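テーブルの上を片づける話をします。長くなるのでつなげて書きます。

うちは居間に大理石のテーブルがあって、食事以外のことはほとんどそこでやっている。水やりの支度もブロック遊びもそこ。だから夕方になると園芸のものとブロックが混ざる。

先週から、ブロックを色で分けてしまうやり方に変えた。前は大きい箱ひとつに全部入れていた。入れるのは早いけれど、次に使うときに底の方から探すことになる。子どもは探さずに箱ごとひっくり返す。

使っている入れ物はプラスチックの深めのもの。白、青緑っぽい濃い色、黄色。買い足したのは2個で、残りは台所で余っていた。Totutumの棚にちょうど入る大きさだったのでそれで決めた。

白い入れ物には赤いブロックを入れている。赤い入れ物が売り切れだったため。白に赤だと中身が遠くからでも見えるので、結果としてこれでよかった。黄色いブロックは黄色い入れ物。青いのは濃い色の方。

やり方。まずテーブルの奥に入れ物を並べる。手前は空けておく。ブロックを手前に広げて、1色ずつ拾っていく。私は赤から始める。うちは赤が一番多い。

最初は形でも分けようとして、2×4と2×3と細長いのを別々にした。3日で崩れた。6歳が続けられるのは色までだった。形で分けたい人は大人だけでやる方がいいと思う。

斜めのブロック（屋根に使うやつ）は別にするか迷って、今は色の方に入れている。屋根だけ欲しいと言われたら、そのとき拾い出す。

細かい1×2は最後に手で集める。手前の端に寄っていることが多く、床に落ちると見つからない。うちの床は茶色なので赤が特に見えにくい。

じょうろと霧吹きについて。これは本当は窓際に置くものだが、朝の水やりのあとテーブルに戻ってくる。ブロックの時間には奥に寄せておくことにした。毎回窓際まで戻すと決めたときは、二日目でもう守れなかった。

じょうろはサーモンピンクのプラスチック。口の先に丸いハス口が付いている。霧吹きは赤の金属で、黒いトリガーのもの。立てておくと袖が引っかかって倒れるので、水を抜いてから寝かせている。

水が残ったまま寝かせるとノズルから少し漏れる。一度、石の上に輪じみができて、拭いても取れるまで時間がかかった。霧吹きは空にしてから置く。じょうろも同じ。

大理石にブロックを広げるときの傷について質問をもらったのでここで。うちは今のところ目立つ傷はない。ただ、入れ物からザッとあけるのはやめさせている。音も大きい。下の階の人に一度言われたことがある。

布を敷いていた時期もある。布の上だと組み立てるときに土台が安定せず、子どもが嫌がってやめた。今はそのまま石の上でやっている。砂が付いているときだけ先に拭く。植木の土がたまに落ちているので。

テーブルの色は暗い赤茶で、白とグレーの筋が入っている。きれいだが、赤いブロックを探すのには向いていない。黄色と青はすぐ見つかる。赤を最初に片づけるようになったのはそのせいもある。

後ろが薄いグレーの葉っぱ柄なのは私の趣味。枝と葉の模様がうっすら入ったもので、もっと濃い柄と迷った。濃い方にしていたら、物が多い日は落ち着かなかったと思う。

友人のシュクランさんにこの分け方を話したら、彼女の家は入れ物に写真を貼っているそうだ。字が読めないうちはその方が早いらしい。うちは色が合っていればいいので、まだ何も貼っていない。

かかる時間。夕方5時半に始めて、子どもと二人でやると夕飯の支度の前に終わる。一人でやるともう少し早い。ただ一人でやると次の日も一人でやることになるので、なるべく呼ぶ。

呼び方も少し変えた。「片づけて」だと動かない。「赤をお願い」だと動く日がある。動かない日もある。

組みかけの作品は崩さない。これだけは約束している。棚の上の段を空けて、できあがったものや途中のものはそこに置く。いっぱいになったら本人がどれを崩すか決める。先月は塔がひとつ崩されて、全部入れ物に戻った。

入れ物の洗い方。ぬるま湯と台所の洗剤で洗って、伏せて乾かす。黄色のものはつやがあって、水の跡が残りやすいので布で拭く。白は赤いブロックの色が移るかと思ったが、移っていない。

ブロックの方は月に一度、洗濯ネットに入れて洗面器で洗っている。干すときはタオルの上。突起を下にした方が水が切れる。

次にやりたいのは、じょうろの置き場を窓際にちゃんと作ること。小さい台を探している。幅が70センチまでなら入る。木のものだと水で傷みそうなので、金属かプラスチックで考えている。よさそうなものをご存じの方がいたら教えてください。

入れ物のふたについても聞かれたので追記。ふたはしていない。付属のものがあったが、開け閉めを面倒がって使わなくなり、押し入れにしまった。ほこりは気になるほど入らない。棚に入れておけば十分だった。

6月は雨で外に出られない日が多く、ブロックの時間も長くなる。またやり方が変わったら続きを書きます。

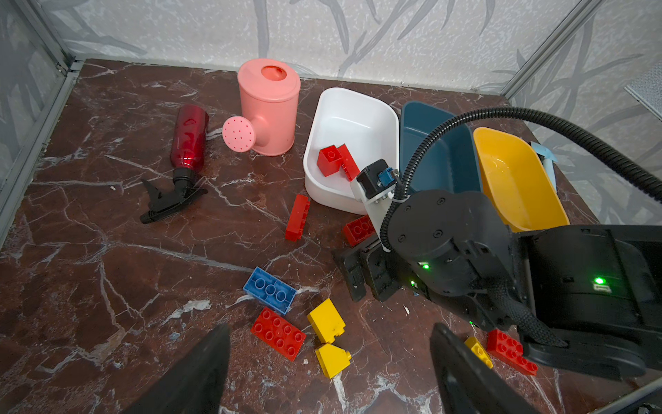 片づけ途中のテーブル。白い入れ物に赤が二つ、手前はまだこれから。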